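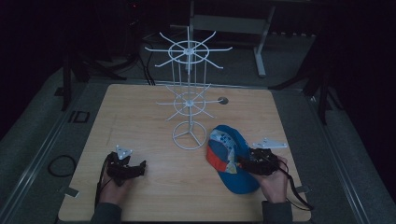

Tistarbridge Chapel Dedications

A table of the patron saints named for churches, chapels, side altars and wayside shrines in the Tistarbridge district, taken from parish papers and from visits on foot. One row is one dedication. A church that was rededicated has a row for each name it carried, so don't use the row count as a count of buildings.

Files

dedications.csv is the main table.
saints.csv is the list of saint names, with the spellings we folded together.
sources.csv lists the registers, leaflets and notebooks, with a short code for each.
notes.txt holds anything that wouldn't fit in a column.

All files are UTF-8, comma separated, with a header row. Older copies used semicolons. If your import puts everything in one column you have an older copy.

Columns in dedications.csv

place_id: short code for the building or shrine. Stable between releases.
kind: church, chapel, altar, shrine, or unknown.
saint_id: points to saints.csv. Blank when the source gives a title such as Holy Cross, which goes in title_other.
name_as_written: the name exactly as the source has it, abbreviations and all.
first_seen: earliest year a source uses this name. This is not a founding year. Please don't cite it as one.
last_seen: latest year, or blank if the name is still in use.
feast_kept: the day and month the parish kept, when a source says so. It often differs from the general calendar, usually because a procession was moved to July to get clear of the harvest.
source: one or more codes, separated by a space.
confidence: a or b. Code b means a single source, or a name we had to read from damaged paper.

How it was made

Usha Achari typed up the parish registers from photocopies. Jozef Verbeke did the shrines, since most of them appear in no register at all and have to be found by walking the lanes and asking. His notebooks are in sources.csv under codes starting with JV. Atif Baloch wrote the script that matches name_as_written to a saint_id. It handles case, periods and the common short forms (S., St., Ste., Sta.). Anything it could not match was settled by hand.

We rechecked 100 rows against the originals before this release. Errors turned up in 5 of them, mostly a wrong year in last_seen. Those are fixed, but the rest of that column has not been gone through again, and there are probably more.

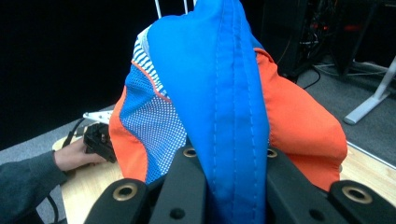

Saints who share a name were the hardest part. A register that says only "St. John" could mean the Baptist or the Evangelist, and sometimes the feast day decides it and sometimes nothing does. Where nothing decides it the row points to the entry john-unspecified. The same goes for Anthony, James and Mary Magdalene when she is merged with Mary of Bethany. We did not guess from the statue inside the building — statues get moved.

Known gaps

The Martens chapels are missing for the first 20 years of the register, which was kept in a separate book that we haven't located.
Side altars are only listed where a source names them.
Private house chapels are left out.
The Fuvuneck shrines have no feast_kept values yet. Anouk De Bruijn has the procession leaflets and is working through them.
Six shrines have a place_id but no location beyond the name of the lane.

Changes in this release

Split first_seen and last_seen, which used to be one field.
Added title_other.
Removed a duplicate set of Wolteck altars. They had been entered from both the register and a later typed copy of it.
Spelling variants of Barbara and Gertrude now resolve to one entry each.

Corrections

Send corrections to Cleiton Macedo with the place_id and a source we can look up. A photo of an inscription counts as a source if the lettering can be read. Family memory is welcome too and goes in notes.txt, but it won't change a row by itself.

Use

Free to copy and reuse. Please name the dataset and keep the source column with any rows you pass on.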